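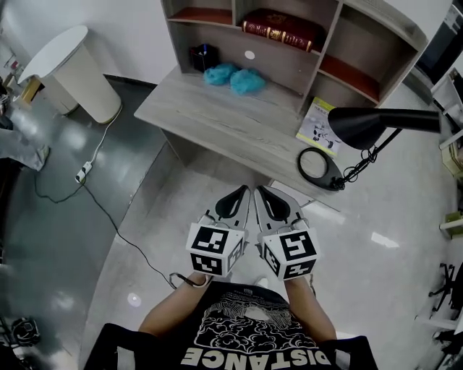
Erton Tracker 4: a long review of the software that knows where your hands are

I have been putting off this review for months, partly out of laziness and partly because every time I sat down to write it the people at Erton pushed another update and I had to go back and try everything again. But the fourth version has now been still long enough for me to get to know it properly, and I have grown very fond of it (with a few grumbles, which I'll get to), so pour yourself something warm and settle in.

Erton Tracker is desktop software for people who collect demonstrations with hand-held grippers. You wear or mount a camera, pick up a gripper in each hand, do the task, and afterward the program goes through the video and works out where each gripper was at every moment, how it was turned, and how far open the fingers were. What you get at the end is a tidy file of paths that a policy can be trained on. It finds the grippers by the square black-and-white markers on their mounts. Ours are white cubes with a marker on the top face and another on the front, one cube per hand, and the fingers end in rounded black pads.

I do most of my recording at a desk with a hutch on it, the sort of place where real objects live: a thick dark red book lying flat on a shelf, a black pen holder with pens in it, a lamp with a coiled cord on its arm, a couple of fluffy bright blue things that are a joy to grasp and a misery to model. I mention all this because a lot of tracking software looks wonderful on a bare bench and falls to pieces once there is furniture, and I wanted to know how this one would do with shelves and a lamp in the way.

Getting started

The installer is painless. I had it running on my older workstation in the time it took to make lunch, and the only thing it asked me for was a folder with plenty of room. You then describe your gripper to it, and this is the first place where version 4 made me smile. In the old version you typed marker sizes and offsets into a text file and hoped. Now there is a little drawing of a cube, and you click a face, tell it which marker is printed there, and type in the measured edge length. If you say the same marker is on two faces it stops you right there, politely, and I can tell you from experience that this is a very good thing to be stopped about.

Please do measure your printed markers with calipers! The paper size in your print dialog is a wish. I was out by a hair on my first set and every path came back a little bit shrunken, as though my arms had been through the wash.

Camera calibration is the usual business of waving a board around. The screen shows you which parts of the view you haven't covered yet, and it nags about the corners, and it is right to nag. With a wide lens worn on the head, your hands spend a surprising amount of their life near the bottom of the picture, and if the calibration is poor down there then everything else is poor too.

How well does it track?

Very well, with both cubes in plain view. I set the left and right grippers nose to nose, pads almost touching, and held them there as still as I could manage, and then looked at the distance between the two fingertips in the recovered paths. It wandered less than my own hands do. Going nose to nose like this is my favorite check for any two-handed setup, and I do it at the start of each session. If the two paths disagree about where the tips are, you can see it at once.

Reaching into the hutch is harder. When a cube goes under a shelf it falls into shade, the white squares turn gray, and older trackers simply let go. Version 4 has an exposure-tolerant detector (they call it the Lonesau detector, and I have not found anybody's explanation of the name) which looks at each marker against its own immediate neighborhood. On the lower compartments it kept hold of the front face nearly every time. The upper shelf was less happy, mostly because lifting the gripper that high tips the top marker away from the camera and the front face has to carry all the work by itself. A single flat marker seen head-on gives any software trouble with tilt, and you'll see the path shiver a bit. There is a smoothing option for this. Leave it on low. On high it rounds off the small quick corrections you make just before closing the fingers, and those are the most valuable part of the whole recording.

The lamp bothered it more than the shelves did. With the shade turned toward the work, there was glare on the top faces, and for a stretch of one recording the right gripper vanished altogether. I turned the lamp away and the trouble went with it. I'd love to see a live glare warning, and I've written to Erton to ask for one.

Cleaning up your recordings

This is the part of the program I spend the most time in, and it's where the money went. Each demonstration opens on a timeline with a colored strip for each hand. Solid color means the gripper was seen, pale color means the program filled the gap, and a blank means it gave up. You can scrub along, nudge the start and end, and mark a recording as good, bad, or come-back-later. I went through a batch of 100 desk-tidying recordings this way, threw out 23, and was finished before supper. With my previous tool, a set that size would have eaten a weekend.

The gap filling deserves a kind word. It uses the camera's own motion along with the last sure position of the gripper, so when you turn your head to look for the next object, the hands don't go sailing off across the room. Where it isn't confident it says so in the exported file, with a number for every step, and your training script can weigh those steps down or skip them. I skip them. My policies got noticeably steadier when I did, particularly on the approach to a grasp.

It also reads finger opening from the pads themselves. On light wood this is lovely, since the black pads stand out so clearly. Against a dark object it does less well, and I ended up checking the closing moment by eye whenever I was going for something black, like the pen holder. A small encoder in the gripper would be the proper answer, and the program will take one over a cable if you have it.

The planning preview

New in version 4 is a preview that takes your recovered path and tells you whether a given arm could follow it. You pick the arm from a list or load your own description file, place its base somewhere sensible, and press play. Parts of the path beyond its reach turn orange, and parts where the elbow would have to do something dreadful turn red. I found out this way that my habit of leaning in over the desk to get at the far corner of a shelf makes for demonstrations that no bench-mounted arm could repeat. People bend at the waist without thinking! I've since learned to keep my shoulders back, and my orange stretches have mostly gone away.

It does not check for collisions with the furniture unless you give it a model of the furniture, and drawing a hutch out of boxes in their editor is slow going. You can't copy and paste a shelf. I would have thought shelves were the very thing people would want to copy and paste.

Things I'd change

The export menu is a muddle. There are 3 formats, two of them with nearly the same name, and only one carries the confidence numbers. (It's the one at the bottom.)

The help pages are thin, and the search box in them seems to have opinions of its own. I got far more out of the Urnley user forum, where folks are patient with beginners and someone has usually hit your problem before you.

Left and right can still be swapped if you start a session with your hands crossed. The fix is a single click, but you have to notice first.

And it's hungry. A long session will keep your fans going for a good while, so I process in the evening and look at the results over breakfast.

Who should get it

If you collect with two hand-held grippers and you work anywhere with shelves, drawers or clutter, I think you'll be pleased. If you have a single gripper and a clear table, the free Kazlauskienė toolkit will do you nicely, and it's lighter on the machine, though you'll be editing text files again. Folks upgrading from version 3 should know that old projects open fine but the gripper description has to be entered afresh, so find your calipers before you start.

My rating: 4 out of 5. I took the one off for the export menu and the furniture editor, and I'll gladly give it back if they let me paste a shelf.

Reviewed 01/12/2019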